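Keeping a paper diary again

January 20, 2024

I went back to a paper diary in June, after years of keeping everything on my phone. A few people have asked how it is going, so I am writing it down properly.

It lives in the kitchen, in the drawer under the chopping boards, and most of it gets written there while something is cooking.

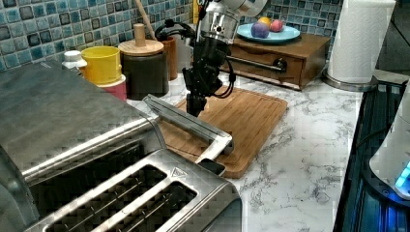
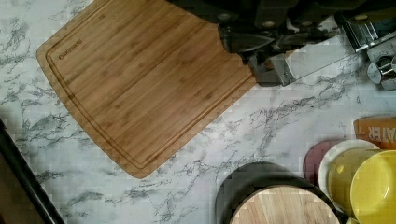

Does a paper diary take more time than a phone? It takes a little more each evening, because I copy things across by hand, but I spend less of the day checking it.

The one I use is a Cartwright, week to view, with a plain page on the right. I bought it in the stationer's in Sirkcombe, the one by the old bank, and it cost 12 pounds. I looked at a Grirkine as well. The paper was nicer but it had a page per day, and I don't have that much going on. A page per day makes me feel I ought to fill it, and then I start writing down things like "bins" in large letters.

What pushed me into it was missing a dentist's appointment. It was in my phone, with an alert set, and the alert came up while I was on a call and I swiped it away without reading it. They charged me for the missed slot. I had done the same with a library renewal the month before, and with a birthday before that. The alerts had become something I cleared off the screen, like crumbs.

On paper there is no alert, so I have to look. I look in the morning with my tea and again after supper. On Sundays I used to plan the whole week ahead, but I gave that up by the autumn and now I fill things in as they arrive.

The left side has appointments only, in pen. The right side is for everything else, in pencil, and it is a mess. Shopping, a phone number for the boiler people, the reading off the gas meter, what the weather did. If a job on the right doesn't get done I copy it over to the next week. I allow myself to copy a thing 2 times. After that it either gets a proper time on the left or I cross it out for good. Re-grouting the shower was crossed out in November and I have not thought of it much since, except when I am in the shower.

Pencil matters more than I expected. I tried doing both sides in pen and every change of plan left a scar. I use an ordinary HB and sharpen it over the compost caddy.

There are problems. The diary does not fit in my coat pocket, so when someone at work suggests a date I have to say I will check at home. I did try carrying it in my bag for a fortnight – it came back with a bent cover and part of a banana on it. I now keep a folded sheet in my purse for dates and empty it out each evening. Twice I have lost the sheet. Both times it was in the other coat.

The other problem is shared plans. My walking group puts its routes out on a website, and they change. The Jorkgate walk moved its starting point the night before we went, and I drove to the wrong car park because I had written down the first one. I still write the walks in, but I put "check" beside them and look at the site before I leave.

I kept the phone calendar for one thing, which is anything that repeats once a year. Car tax, insurance, the boiler service. I would only have to copy those into each new book and I know I would miss one.

I have started the new one for this year, the same make in dark green, as they had no blue. The old one is on the shelf next to the cookery books. I have looked something up in it already: I wanted to know when I last bled the radiators, and it was there on the right-hand side in October, under a list with leeks and batteries on it.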